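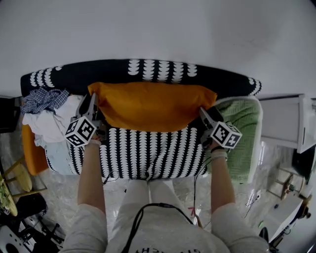 *The orange cushion against the black and white fabric*

## Reupholster, slipcover or replace? 13-year-old sofa

**dilani_s** – original post, 8 Dec 2019

I've gone back and forth on this since September and would like some outside opinions. The frame on our sofa is fine. Nothing creaks and it sits level. The seat has gone soft on the end where everyone sits, and the fabric underneath is a tan microfiber that I never liked and that no longer cleans up.

Last year I put a black fabric with white half-circles over it. I like the pattern, but it creeps. After a few evenings of people sitting down and getting up, the back has pulled forward and the seat part is bunched in the crease. I tuck it in again and it's the same by the weekend.

Options as I see them:

- keep the cover and find a way to make it stay
- have the whole thing reupholstered
- new seat foam only, cover stays
- give up and buy a new sofa

We have two kids and one dog. The sofa is a Ternmont three-seater, bought new, if anyone knows how those are put together inside.

### talavera_d

Ternmont from that period should have a hardwood frame with sinuous springs. Turn it over and pull back a corner of the dust cover before you spend anything. If the springs are all still clipped in at both ends, the frame is worth keeping. If a clip has popped on the soft side, that's your sag, and clips cost next to nothing.

I would not pay for full reupholstery with two kids and a dog. You'll be afraid of your own sofa.

### Ibsa A.

I disagree with the last part. Reupholstery in a good tight weave will outlast a cover by years, and it doesn't creep, which is the actual complaint. I had a loveseat done in Talukder upholstery cloth seven years ago. I've had spills on it, a cat on it, and a nephew with markers on it. It looks fine.

What did you get quoted, dilani_s? Shops around me vary so much that I'd get at least three.

### dilani_s

Only one quote so far. It came to more than we paid for the sofa, before fabric. He wanted 26 yards if I went with a large pattern, so the repeats would line up across the seats and back. That sounded like a lot to me.

### talavera_d

It is a lot. A plain three-seater usually takes well under that. Pattern matching eats fabric, but I'd want him to show me the layout on paper. Or pick a plain fabric and let the cushions carry the color.

### jmarikar

Former workroom sewer here. A few points.

Pattern matching on a small repeat wastes very little. On a big repeat it can waste a third of the bolt. So the first question is what the repeat measures, top to bottom, and he should have asked you that before he named a yardage.

On the creeping: stretch covers move when the fabric underneath is slick, and microfiber is slick. Foam rods in the crease help, but most people buy them too thin. Pipe insulation from the hardware store works better than the ones in the package. Push it down until you feel the deck and the cover should hold. A sheet of rug gripper under the seat part helps too.

For the soft end, replace the foam on all the seats together. If you do one, it will sit higher than its neighbors.

### dilani_s

Thank you, I hadn't thought of pipe insulation. As for the repeat, it's a small print, white dots in scallops on black, so it sounds like there wouldn't be much waste if I had something similar made up.

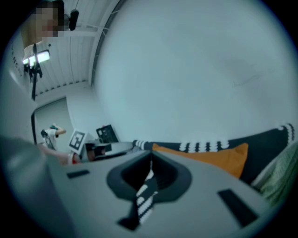 ### jmarikar

A print on that scale is easy. If you ever do have it made up, run the scallops the same way up on the back and the seat, and mark the top of every piece in chalk before you cut. I've seen people sew one cushion upside down and only find it when the zipper was in.

One warning about black. It shows lint and dog hair, and printed black goes gray at the arms first. Wash cold, inside out, and skip the dryer.

### sunil_diss

Going the other way here – I'd replace it. Thirteen years is a decent run. By the time you've bought foam, insulation, rug gripper and another cover you're partway to a new one, and the microfiber is still under there.

We spent a year nursing an old sectional. Bought a Flultamex in the end and I wish we'd done it at the start.

### Ibsa A.

Flultamex frames are particleboard and staples. I helped move one up two flights and an arm came loose. I'd take a 13-year-old hardwood frame over that any day.

### sunil_diss

Ours has been fine. We also don't carry it up stairs.

### talavera_d

Let's not do the brand thing again. dilani_s, did you get it turned over?

### dilani_s

Did it last night with my brother. Two clips had popped, both on the soft side. The wood looks good. There was also a library book under there that we paid for.

So the plan is clips first, then pipe insulation, then foam on all three seats if it still feels soft. Reupholstery can wait until the kids are older. Does the brand of foam matter, or only the density? The store near us carries Clerneo and one with no name on it.

### jmarikar

Go by density and firmness. Ask for the numbers on both, and if the store can't give you them for the unbranded one, leave it. Get it 5 inches thick if that's what your old cushions measure – check at the edge, because the middle will have packed down. Wrap it in batting before it goes back in the casing or the corners will look empty.

### Ibsa A.

Still say get two more quotes. They're free.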